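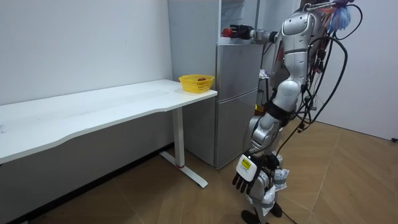

Drying at 60 and 60, Second Attempt

The August harvest at Clullstead came down on a Monday, lights off, two plants of the cut we have been calling Nulis. Wet weight after bucking off the fan leaves was 2,782 grams. Dry and trimmed, it came to 613 grams, or 22 percent of wet. Last time the same cut finished at 19 percent, and I am fairly sure I overdried it.

The first attempt used the whole spare closet with a small dehumidifier on its own built-in control. That control has a wide band. It would let the closet drift up to 66 percent, then pull it down to 51 before shutting off, and it did this all night. The outer layer of each flower dried in the low part of the swing and the inside never caught up. By day six the small stems snapped, so I jarred everything, and within a day the jars read 70 percent. Back on the racks it went, and by then most of the smell had gone.

For this run I changed the control and left the rest of the hardware alone. The dehumidifier now runs from an external controller with a separate probe, set to 60 percent with a 2 percent band. The probe hangs at mid-canopy height, away from the dehumidifier outlet. Temperature was held at 60 F. One fan points at the wall on its lowest setting, and nothing blows directly on the branches.

The log has 1,064 readings, one every fifteen minutes, which covers a little over eleven days. Humidity sat above 64 percent for the first day and a half while the bulk of the water came off. I expected that and did not lower the setpoint to chase it. After that it stayed between 58 and 62 except when I opened the door.

Gerardo De Luca, who grows the same cut at Pluvley, hangs whole plants and says it adds three days. I don't have the ceiling height, so these were hung as long branches. He also skips the wet trim completely. I took the big fan leaves and kept the sugar leaves on, and I would do that again. They curl in around the flower and slow it down.

Jars went to 61 percent overnight and stayed there. I opened them for ten minutes a day during the first week, then twice a week after that. Hideaki Yokoyama asked in the comments on the last post whether two-way packs are worth using. I put them in half the jars - same size, same fill - and at week three I can't tell the halves apart by smell or by meter.

The Sheikh plants are about two weeks behind and have much denser flowers. I plan to leave the setpoint where it is and drop the temperature to 58 F for the first four days. If the jars come up above 63 I will know that was too short.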